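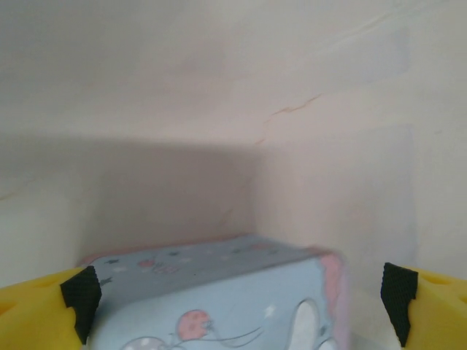
3 minute read

Mar 2, 2022

Storage should be settled before style

The order in which a house is designed determines how well it is lived in. At Engelhardt we have long held that cupboards, shelving and utility space should be drawn first, and that colours, fabrics and lighting should follow. Many clients arrive with the reverse expectation. They have chosen a sofa and a shade of green, and they regard storage as a matter for the final week. 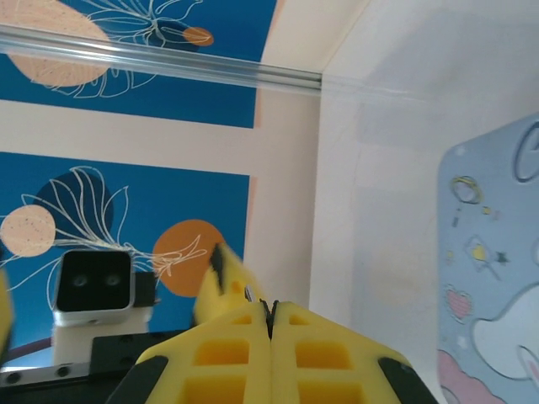

Our recent work at Bistthorpe illustrates the cost of that approach. The house extends to 1,268 sq. ft. over two floors, and an earlier refurbishment had left it with one shallow cupboard beneath the stairs. Coats hung on the bedroom doors. The dining table, a handsome piece, served as a filing cabinet. The owners believed that they needed an extension, and had obtained drawings for one.

We advised against it. A wall of full-height cupboards in the hall took 3 ft. from a passage that could spare it, and the dining room was returned to its proper use. The smaller house at Unalville, at 958 sq. ft., was treated in the same manner. 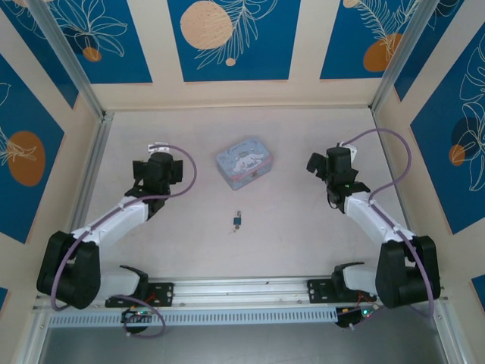
It is sometimes objected that fitted storage makes a room plain. We accept that poor joinery does so. Well-proportioned doors, painted to match the walls, are seldom noticed by visitors, and they leave the owner free to display a few things properly. We would encourage anyone planning work for September to list what the household owns before opening a paint chart.

© 2022 Engelhardt | Contact us | Back to top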